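Two grippers on the small arm, part one

April 28, 2025
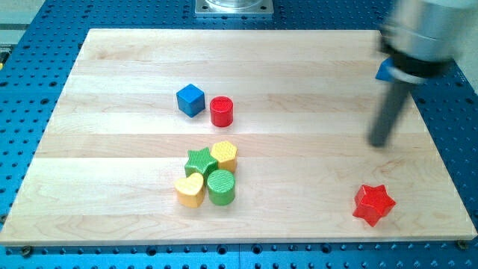 I have had the second gripper since November and only got around to a proper comparison this month. The first one is the Trastora two-finger model that I bought with the arm. The other is from Verstraete, with longer fingers and a softer pad at the tip. Both bolt to the same flange, so swapping them takes me 10 minutes, most of it spent looking for the right hex key.

The test is simple. I scatter the colored blocks on the maple board, start the controller, and let the arm pick them one at a time. Cubes and cylinders are easy for either gripper. Stars are harder. If the fingers land on two points, the block turns as they close and sometimes shoots out sideways. Hearts have the same problem, a little less often.

The Trastora gripper closes faster and holds harder. It is better when a block stands by itself. When blocks are touching, its fingers are too wide to get between them, and it ends up pushing the whole group along the wood. The Verstraete fingers fit into smaller gaps, but they flex. With a star held by its points I can see the tips bend before the arm has lifted anything.

I ran 595 picks on each before I stopped. I had planned on 2000, but a screw on the Verstraete wrist kept working loose and I got tired of tightening it. Thread locker fixed that — I should have used it on the first day.

Controller settings mattered more than I expected. I left the approach speed alone and lowered the closing speed on both grippers. The Trastora dropped fewer stars after that. The Verstraete hardly changed.

For now the Verstraete stays on, mainly for the crowded layouts. I still want to try its fingers with a stiffer pad. I have a sheet of rubber left over from the Darkoven project, and if it cuts cleanly I will glue 2 pieces on and run the stars again.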